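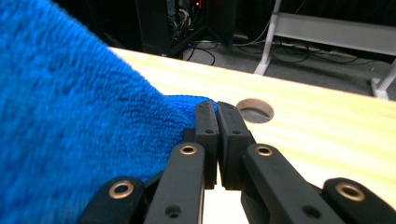 Microfiber towel, blue

Ticket subject: Left skate pulls to the inside, clicking from the frame under load
Product: Fevirley Distance, size 42
Bought from: Jukdale web store
Status: Closed by customer

Opening message, 7:40 p.m.

Good evening,

I am writing about my Fevirley Distance skates in size 42. I have used them since February and they have 900 kilometers on them, mostly on a paved path along the river. I was very satisfied until two weeks ago. Then the left skate started to pull to the inside when I glide on one foot. At the same time I hear a click, one for every push, when the weight goes over to the outside edge. The right skate is silent and goes straight.

I tried the following before writing to you:

Rotated the wheels in the order from your manual. The click stayed the same.
Exchanged all wheels between left and right skate, with the bearings inside. The click stayed on the left.
Took out the bearings from the left skate, cleaned them, dried them and put a drop of oil in each. They spin freely in the hand. Click stayed.
Tightened all axles again with the 4 mm key. Click stayed.

I don't think the bearings are the problem, but I am not a technician and I may be wrong. Could you please tell me what to check next? I would prefer not to send the skates away in the middle of the season.

Thank you in advance.

Reply from Fevirley support, 9:15 a.m.

Hello, and thank you for the detailed message. Your test with the wheels is useful. If the noise stays on the left when the wheels and bearings move to the right, we can leave them out for now.

Please check the two mounting bolts that hold the frame to the boot. The front bolt is under the ball of the foot and you have to remove the second wheel to reach it. The rear bolt is under the heel. Please do not tighten them yet. First put a pencil mark on the boot sole along both sides of the frame, so that we know where it was sitting. Then try to twist the frame by hand and tell us if it moves away from the mark.

Customer, 6:55 p.m.

I made the marks and twisted. At the heel there is no movement that I can feel. At the front the frame moves a little to the inside, less than the thickness of a coin, and when it comes back it makes the click. It is the same click. So I am happy that I have found the place, but I have some questions before I turn anything.

1. Which position is the correct one? On my right skate the front of the frame sits a bit more to the inside than on the left one. I don't know if they left the factory like this or if I have done it.

2. How strong should I tighten? The manual says "firmly," and for me this is not a clear instruction. I have a small torque wrench from Soltow for my bicycle.

3. Should there be a washer under the bolt head? On the rear bolt I see one. On the front bolt I see none, but it is dark in there and I did not remove it.

Fevirley support, 10:30 a.m.

Thank you, this is clear. To your questions:

1. Both frames leave us centered on the boot, but the slot allows side adjustment, and many skaters move the front slightly to match how they stand. For this test please put the left one back to the center. There is a molded line on the sole, in front of the bolt hole. The middle of the frame should point at it.

2. The value for your model is on the inside of the shoe box lid, next to the size label. If you no longer have the box, tell us and we will send the sheet. The Soltow wrench is fine if its range covers the value.

3. Yes, there should be a washer at both bolts, a flat one at the front and a toothed one at the rear. Please remove the front bolt completely and look.

Customer, 8:20 p.m.

I still had the box, with the winter shoes of my daughter in it.

The front bolt is out. There is no washer. I also looked on the floor and inside the frame and did not find one. Around the slot the paint is gone on one side and the metal is a little shiny there, in the form of a half moon. The slot itself does not look deformed to me. The thread of the bolt is clean, with old blue thread glue on the last turns only.

To be complete: in April I moved the front of this frame myself because I had the feeling that I was standing on my inside edge. I used a normal hex key. It can be that I lost the washer then. I did not think of it when I opened the ticket and I am sorry for that.

I have a washer from the hardware store with the same inside diameter. May I use it, or must it be yours?

Fevirley support, 9:05 a.m.

No need to be sorry, it helps us to know. Please do not use the hardware store washer. The original is thicker, and with a thin one the bolt can touch the bottom of the insert before the frame is held. It will feel tight and still move.

We have put a set of bolts and washers in the mail to you, no charge. When they arrive:

Clean the old thread glue from the insert with a dry cotton swab.
Put the frame on the center line with both bolts loose.
Tighten rear and front in turns to the value on the lid.
Skate a short and easy distance, then check both bolts again.

The shiny half moon is only wear of the surface. If you find a crack starting from the slot, stop using the skate and send us a photo.

Customer, 5:10 p.m., four days later

The parts are here, thank you. I did everything in the order that you wrote. New washer in front, both bolts with the wrench. No crack that I can see, also not with a lamp.

I skated to the Omerović bakery and back, slowly on the way out and with normal pushes on the way home. The click is gone. The pull to the inside is much less, but not zero. At the second check the front bolt took a very small turn more, the rear nothing.

Do you think the rest of the pull comes from the wheels? The inside edges on the left are quite round, from the weeks with the loose frame.

Fevirley support, 11:45 a.m.

Very likely, yes. Turn the left wheels so that the worn edge faces out, and give it a few sessions. If it still pulls after that, move the front of the frame one or two millimeters to the inside and check again. Always with both bolts at the value from the lid when you finish.

Customer, 9:30 p.m.

I turned the wheels and went out three times. It goes straight now, and I did not have to move the frame. Please close the ticket. One suggestion for the manual: the torque value should be printed there too, because not everybody keeps the box.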